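Stillell tube rack demos, README

Hello, and thanks for downloading this. I'm writing the notes the way I'd want to find them, which means a bit of rambling, so skip down to the folder layout if you only need to load the files.

Stillell is a set of demonstrations of a robot arm working with capped test tubes and a metal rack. A person drives the arm by remote control the whole time. There's no planner in the loop and no scripted motion, just somebody with a controller in hand trying to get the fingers round a blue cap without bumping its neighbours. I recorded most of it in October, with Saeed Taheri doing a good share of the driving (he's far smoother than me, and you can tell from the plots!).

There are 720 episodes in this release. Each one is a single attempt at a single instruction, and each comes with 2 camera views: one riding at the wrist and one looking across the table from the side. Both views are saved for every episode, along with joint positions, gripper opening and the raw controller input.
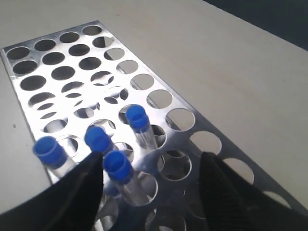
The hard bit of driving this task is depth. A rack full of round holes is a horrible thing to look at through a small camera, because you see the top plate, the tier under it and bits of the table all at once, and your eye keeps picking the wrong layer. Add the glare off the metal and it gets worse. Saeed's trick was to line up sideways first, stop, check the side view, and only then come down. My own habit was to do it all in one swoop, and I missed more often. We kept both styles in. If you want only one, filter on the "driver" field.

What's in the folders

episodes/ holds one folder per attempt, numbered from zero. Inside you'll find wrist.mp4, side.mp4, state.csv and note.txt. The note is whatever the driver typed straight afterwards, so some are useful and some just say "ok" or "argh".

splits/ holds the lists of episode numbers for training and testing. The test list has 138 episodes and I'd ask you not to train on those, please, or your numbers won't mean much next to ours.

tools/ has a small viewer that plays both videos side by side with the gripper opening drawn underneath. It's slow to start on older laptops. Give it a minute.

Instructions given to the drivers

These were kept short on purpose. "Take out the tube nearest the front." "Move a tube one hole to the right." "Put the tube back where it came from." The driver read the line, did the job and pressed stop. If the instruction could be read in more than one way – and plenty could – the driver picked a reading and stuck with it. I haven't gone back to tidy the wording. "Front" means the side of the table nearest the side camera, which I should have written on the wall before we started, but there we are. 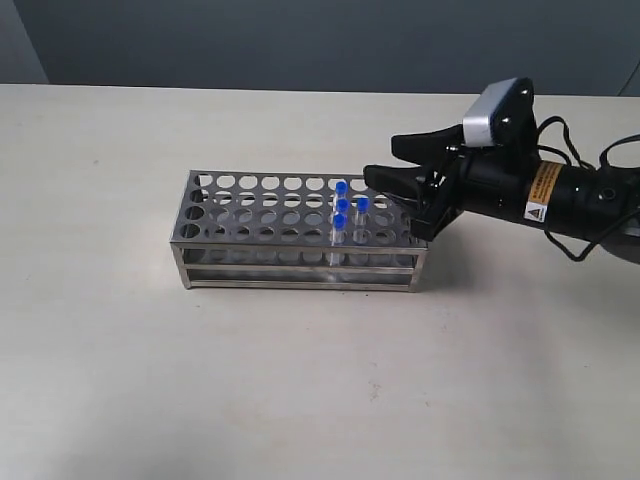 Failed attempts are in there too. Dropped tubes, nudged racks, the lot. They're marked "fail" in state.csv, on the last row, and I think they're some of the more interesting files, especially the ones where the driver recovers and has another go. A recovery that ends well is marked "success", so don't assume every success is a clean run.

Known problems

Timing between the two videos drifts a little in long episodes. Kordestani, the script that lines them up, does a decent job but isn't perfect, and I've left the raw timestamps in so you can have a go yourself.

The controller input was smoothed before it reached the arm. The raw column is what the hand did, the sent column is what the arm was told. Train on the sent column unless you have a good reason.

Reflections on the rack change with the lighting. I didn't try to control for that, and a model that looks great on one batch may sulk on another.

The rack isn't fixed down, so its angle on the table varies. Don't hard-code hole positions! I did this myself in the first baseline and wasted an evening on it.

Using it and getting in touch

Use it for research or teaching, share what you make, and say where it came from. "Stillell demos, Cendus, Nidmont workshop" is plenty for a credit. If you find a mislabelled episode, send me the number and what you think it should say. I keep a running list and fold the fixes into the next upload.

Last edited February 14, 2021. The changes this time were spelling fixes in the notes and a repaired test list, which had an episode in it twice.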